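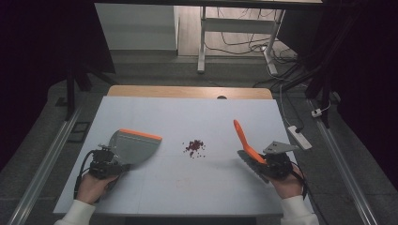

Small spills of dry food in the kitchen

Since I moved to Haverford I cook a lot of beans, lentils and rice, and I also spill a lot of them. My neighbor Tipene Mahuika asked me to write down how I clean it up, so I put it on this page.

First, do not take a wet cloth. Lentils stick to it, and flour or ground pepper becomes a paste that goes into every small gap of the counter. Work dry until the last grain is gone, and only then wipe.

Push the spill together from the outside to the middle. Short strokes are better than long ones – with a long stroke the grains jump and you find them in May behind the stove. For sugar I hold the brush almost flat.

Keep one brush only for the counter and one only for the floor. I wrote the names on the handles with a marker, and the writing has to be renewed every 3 months.
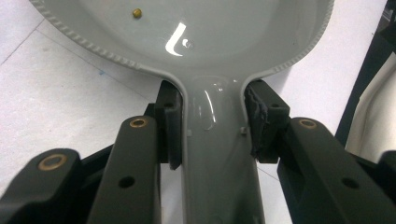

Storage is the other half of the problem. Most of my spills happen when I pour from a full bag into a jar, so now I fold the bag down, stand the jar in a baking tray and move the food with a scoop. A wide, shallow bowl is easy to fill, but it also loses grains over the side if you carry it far, so keep the jar close. If your scoop or dustpan has a beaded rim, with the small bumps along the border, go over it with an old toothbrush when you wash it. Fine powder likes to stay between the bumps. Let it dry completely before you put it near the rice again.

For jars I write the weight of the empty jar on the bottom. My lentil jar is 513 grams, and one portion of lentils for me is 120 grams, so I can put the jar on the scale and see how many dinners are left.

My aunt Ningsih keeps a dry bay leaf in each jar against moths. I do it too, but I change the leaf when I fill the jar again.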